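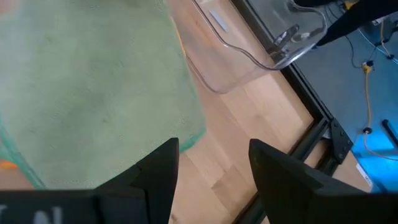
Week 5 – Gripper fingers over the bench, with the clear bin beyond.

Welcome back, everyone, and thank you for the thoughtful questions after the last session (I have tried to work most of them in). Today we move from the theory of shared workspaces to the house rules we follow in the Kutus lab, which Hye-jin Cheon first wrote up in November and which I have fussed over ever since.

Before you power an arm, walk the whole way round the bench and look at the floor as well as the top. Say "arms live" in a good clear voice, and wait for your partner to answer.
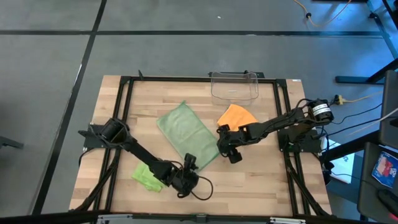
Marking out a working area is the rule I care about most, so please bear with me while I go on a little. Everything an arm is meant to touch should have an agreed spot, written on your task sheet, and everything else should live outside the boundary. A bin that straddles the top rail, like our clear one, belongs to neither side, so your sheet needs to say which. Cables deserve the same care – the one looping from the left gripper across the wood should go on your snag list.

For next time, please read section 13 of the Plokex handbook and bring your own draft rules, 800 words at most. Drafts are due 16th December.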